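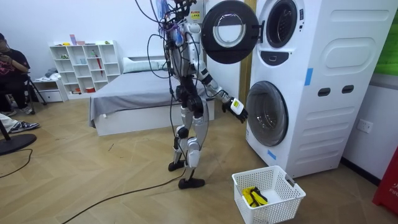 The stacked washer-dryer in the herringbone room, upper door open.

We reached the Kununus open day at 14:00, in September, and started with the washer-dryer. The unit is a tall white cabinet with two round doors, one above the other. The upper door swings to the left and takes up a fair bit of room - worth measuring for at home. Blue tape was stuck on the front in two places. Engelhardt had the kitchen next door, with 19 ovens on show. Coffee was free and the parking cost 5 euros.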